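Robot Learning Methods, Handout 7
Conditioning a bimanual policy on subtask labels

Reading before the lab: the Edar method notes, sections 1 and 2. Lab reports are due in January.

1. The problem

A policy trained only on whole episodes sees one instruction for the full run. In a long kitchen task the same camera view can come up at several points, and the right action depends on which step the robot is on. The policy has no memory in our setup, so it averages the choices and stalls.

Edar adds a second text input, the subtask label. It is updated during the run by a small classifier that looks at the last 8 camera images. The action model gets the label, the current image and the joint angles of both arms. It outputs a chunk of 30 actions.

2. The workspace

All lab data comes from the Skuselau table. The objects stay on the brown mat or next to it. We name the arms from the robot's side, so the robot's left arm is on the right of the image. Please use the same convention in your reports.
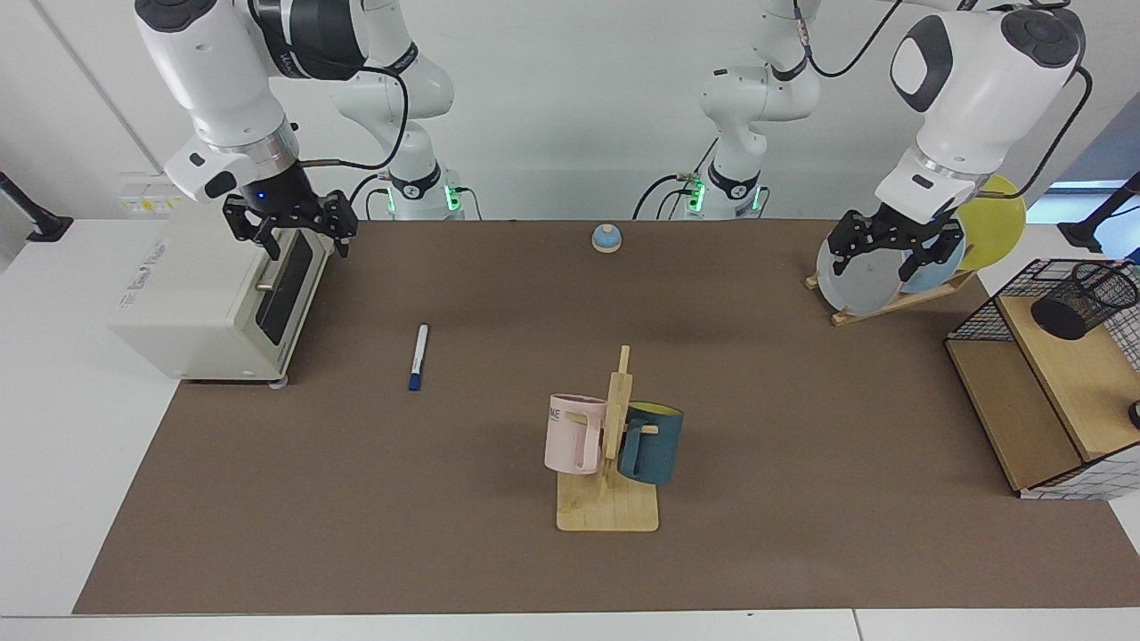 Figure 1. Left gripper at the front plate in the rack, right gripper near the toaster oven.

For a state like Figure 1 the label names one arm, one object and one verb. "Left, plate, grasp" is a valid label. "Handle the dishes" is too broad and will be rejected by the checking script.

3. Where to cut an episode

Put a boundary where the gripper command changes or where an arm leaves the object. Do not cut on speed alone. In the Flurnska set, cutting on speed gave many short pieces with no clear meaning, and the classifier trained on them was worse than no classifier.

If an arm is away from all objects and you cannot tell the step from a single image, look at the neighboring images before you label it.

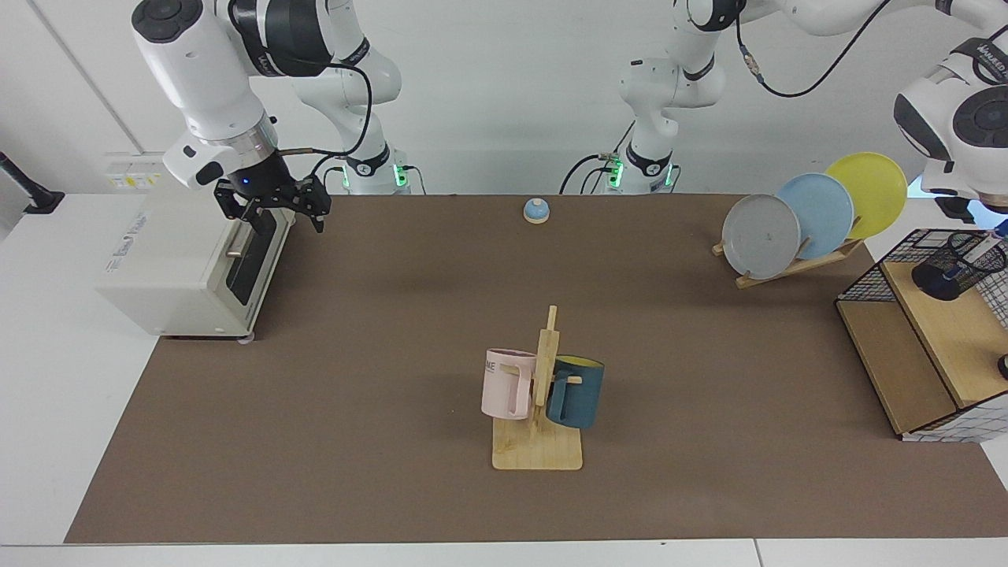
Figure 2. Same table, left arm above the storage unit at the right. The three plates are in the rack.

4. Result

We ran 9 trials per condition. With whole-episode instructions the policy finished 3. With Edar labels it finished 7. Both failures with labels came from the classifier switching too early.

5. For the lab

Label one episode from the Rajput split by hand, then compare your boundaries with your partner's. Report the places where you disagree and which rule you used.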